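# Road Surfaces and Markings: Kendorberg Approach

The Kendorberg Roads Office maintains a public gallery of the routes under its care. The present selection concerns the approach road, where the survey led by Hwa-young Bae recorded 358 separate entries on pavement, markings and roadside features. Captions were prepared by Ok-hee Chae and reviewed by Hjørdis Björklund.

**Residential section.** Two-way road with a broken center line, a raised walkway and a long boundary wall.
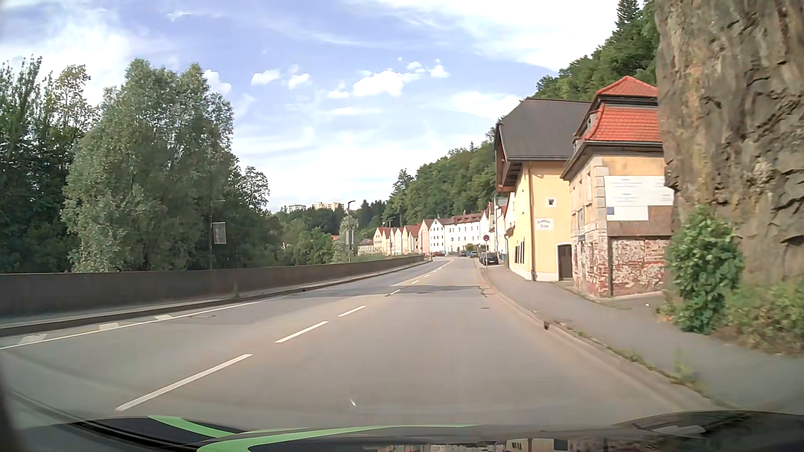

Patched asphalt is entered in the register by location and date of repair. Drain covers and manholes are listed separately — each has its own number, and the list is revised every February. Residents who wish to report a crack or a sunken cover should quote the nearest lamp post.

**Three-lane section.** Double solid line between the opposing directions, with a guardrail along the verge.
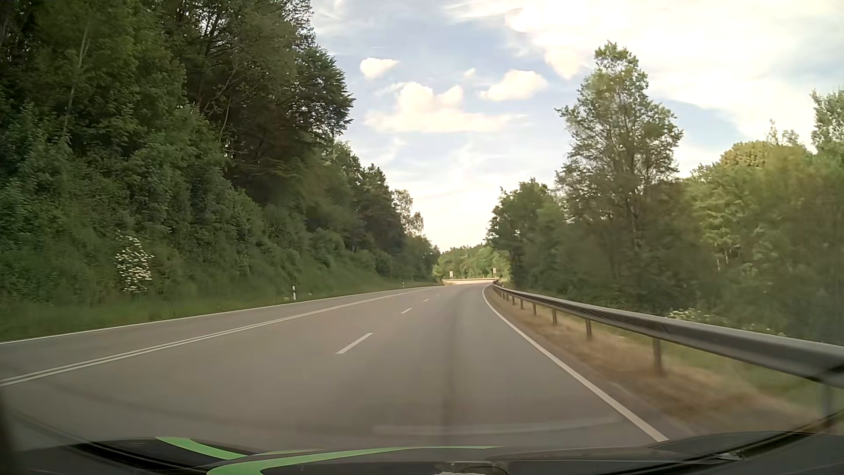

Edge lines and lane dashes fall under the markings program, file 1267. Guardrail inspections are carried out under a separate contract with Laizer, and questions about them should be addressed to Su-bin Ok. Mowing of the verges is arranged by the district.

Prints may be requested from the Records Desk under reference 1837.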